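# 第3章 采集示范数据

先说结论:模型学到什么,基本取决于你喂给它什么。算法可以换,数据录坏了只能重录。本章讲怎么录。

本章用的任务叫“取放”,双臂,一个购物篮,一个格子柜。一只手提篮,另一只手伸进格子里。听着简单。Plirnitz 项目第一轮录了53条,Raili Pelkonen 逐条看完,留下12条。其余的毛病五花八门:篮子晃得太厉害,操作员中途犹豫,夹爪蹭到隔板,还有几条忘了按停止键。

所以有了下面几条规矩。不全,后面各节再补。

**一条示范 = 一次完整动作。** 从起始姿态开始,到回到起始姿态为止。中间停下来聊天的,作废。

**换位置。** 不要总用同一个格子。目标物在格子里的朝向也要换,靠里、靠外、贴边都要有。Povilas Mets 的做法是开录前抽签决定格子,笨,但管用。

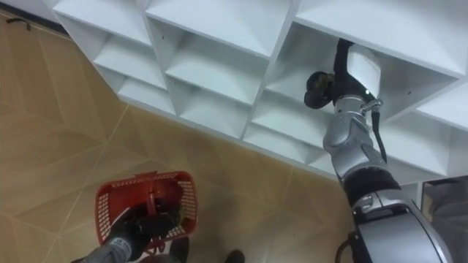
**两只手都要录。** 初学者常犯的错:只盯着干活的那只,另一只当支架。提篮的手也在动,也有力矩,也要同步进日志。时间戳对不齐的话,训练时模型会学到一种奇怪的滞后,很难查。

**失败也存。** 单独放一个目录,标清楚原因。抓滑了再抓一次的,属于“恢复”,很有价植,别跟废数据混在一起。

操作员每人每次最多录6组,然后换人。手累了动作就变形,自己感觉不到,曲线上看的很清楚。

关于头部视角:手臂遮挡是常态,不必为了画面好看去摆别扭的姿势。部署时也会遮。3.2节讨论要不要加腕部相机。

### 课前准备

- 读完附录B的日志格式
- 校准双臂零位,记下日期和操作员
- 想一想:同一个任务由 Anum Ansari 和 Miklós Sipos 两人分别录,习惯不同,数据该合并还是分开?先写下你的答案,3.4节再回来看

## 3.1 遥操作的基本流程

开机顺序固定:先主控,后从臂,最后相机。顺序错了从臂可能会跳一下,人站远点。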